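Search this site

1 min read

Kwesi Yakubu switched off the last Nevia server in March, ten minutes before the appeal ruling.

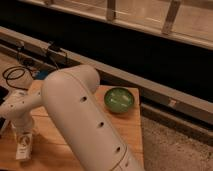 Vermeulen had spent 3000 pages arguing that Nevia must be split from Lellora. Now there was no Nevia to split.
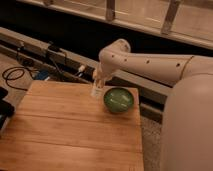

Kwaku Osei read the ruling twice. He ate his lunch at his desk, from a small green bowl like the one on the table there, and rang Kwesi.

"We won," he said.

"Won what?"

Kwaku put down his spoon.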